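4.2 Revisión de la pinza antes de la práctica

Precaución: corte la alimentación del brazo Tunetti antes de acercar las manos a los dedos.

1. Compruebe el apriete de los cuatro tornillos de la placa del servomotor.
2. Verifique que los cables negros no queden atrapados en las articulaciones.
3. Limpie la almohadilla texturizada del dedo con un paño seco.
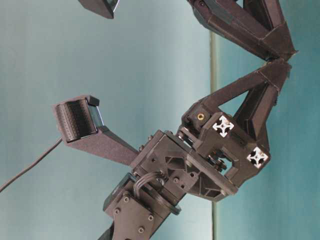

4. Anote el resultado en la ficha del equipo y entréguela a la profesora Aldana Farías.

Nota: máximo 5 alumnos por puesto.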